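Print this page | E-mail this page

How to Hang Blackout Curtains in a Shared Study Room

Grikine Residence Services provides blackout curtains for study rooms on request. Residents may install the curtains themselves by following the steps set out on this page. Requests for fabric should be made by the end of January for rooms that will be in use during the spring term.

Before you begin

Measure the width of the window recess in at least two places and record the larger figure. The total fabric width should be one and a half times that measurement. Standard Arkeo panels are 176 cm wide, and most rooms need two of them. Panels should reach at least 16 cm below the sill.

You will need a tape measure, a pencil, a level, a screwdriver and a stepladder in good repair. Drilling is permitted only between 9 a.m. and 5 p.m.

Fitting the track

1. Mark the position of the track above the recess. Check the line with the level before drilling.

2. Fix the end brackets first, then the center bracket. Plaster walls require anchors, which are supplied with the track.

3. Slide the gliders into the track and close both ends with the stops provided.

Hanging the panels

Attach the hooks to the heading tape at even spacing – every fourth pocket is usual. Lift each panel from the center and work outward. The weight of the fabric should not rest on a single hook at any point.

Allow the panels to hang for a full day before adjusting the hem. Heavy fabric drops slightly during this time.
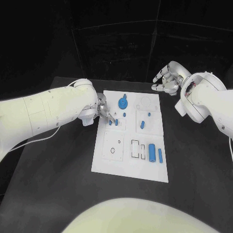 Light most often enters where two panels meet. Overlap the inner edges by the width of a hand and join them with the fastening strip – press firmly from top to bottom. If light still shows at the sides, return the outer edge of each panel to the wall with a small hook.

Care

Vacuum the panels each month with a soft brush. Do not machine wash coated fabric. Damaged panels may be exchanged at the Jusine Street desk; please quote form 693.

We use cookies to improve your visit. By continuing to use this site, you accept our cookie policy.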